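What I kept when I left Stovivstead

My mother moved eleven times before I finished high school, and I think that's why I stayed put for so long once I had a place of my own. Then in March the lease ran out in Stovivstead and I had to learn how to leave a house all over again, at an age when my knees have opinions about stairs.

I started with the books, which was a mistake. You open one to see whether you still want it and then it's dark out and you're sitting on the floor with a cold cup of tea, reading a mystery you already know the end of. I gave away 50 of them in the end (I'm a little proud of that) and I've only missed two so far. One was a bread book with my notes in it, so if you live near the Smadi library sale and you find a sourdough page that says "NO, more salt" in green ink, please write to me!

My old neighbor Stavros Gavalas came over on the Tuesday with a roll of tape and a bag of his wife's almond cookies, and he told me his rule, which is that the kitchen goes last and the kettle goes after the kitchen. He has moved house only 3 times in his life but he talks like a man who has moved a navy. I did what he said, mostly. I also kept one small carton for all the things that don't belong to any room, the string and the birthday candles and the single good screwdriver, and I was so glad of it that first night in Vomgate, when everything else was sealed up and stacked to the ceiling.

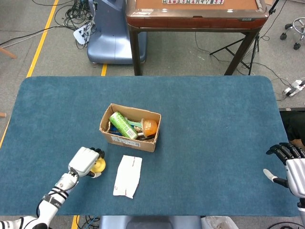 A carton with its label still on:
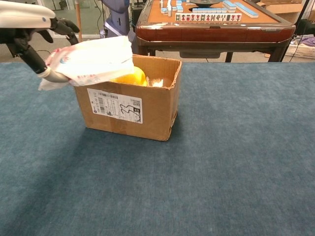 The rest of the unpacking took me most of the spring, and I've stopped feeling bad about it. My sister had her whole apartment set up in a weekend, curtains and all, and good for her, but I like finding out where the light falls before I decide on a chair. The blue armchair has been in four corners already. It seems happiest by the back window, where I can hear the bus to Fokar go by and the kids next door arguing about whose turn it is on the swing.

I still reach for the light switch on the wrong side of the bathroom door. My mother tells me that takes around 30 days to wear off, and she should know, but I'm well past that and still patting the wall every night.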